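The wrong objects are winning gripper comparisons

Every gripper comparison published in this country seems to settle on a single number. Dresuretti quotes a success rate over 1278 simulated grasps. Zalmont quotes a better one over fewer. Buyers line the two up in a spreadsheet and pick the higher. I think this is poor engineering, and simulation has made it worse.

A mug is the usual test object. It is a forgiving shape for a two-finger gripper: stiff walls, a round section and a handle to catch on if the approach is off. A controller can carry a fair amount of pose error and still close on it. At Cotthorpe we ran the mug task on 12 controller settings and could not rank them. All but one scored above 88 per cent. 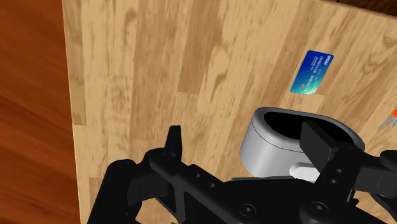 Simulated view from the gripper side: mug between the fingers, bank card and key further out.

The card is the better test. Lying flat, it offers the fingers a thin edge and very little height to work with, so errors that vanish on a mug decide the result. The same 12 settings spread out at once on the card task, and the order was easy to read. A key is nearly as useful. Flat items should carry at least half the weight in any published score, and at present they are often left out as unfair to the hardware.

Camera placement is the second problem. A close view from the gripper gives good detail near the fingers, but the linkages block a large part of it. A room view keeps the arm and the table together and loses detail on small parts. Results from the two should never be pooled, yet the Yatsenko report did so in December and gave the split only in an appendix.
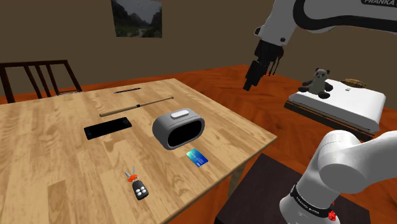 Room view of the simulated layout, with the gripper open and clear of the table.

I have no quarrel with simulation as such. It is cheap, it repeats exactly, and a layout can be reset without anyone leaving a desk - all good reasons to use it for sorting controllers. It is a weak basis for buying a gripper. Contact with a thin card depends on friction values that somebody typed in, and vendors seldom publish them. Until they do, ask for per-object results, by camera, with the friction settings attached.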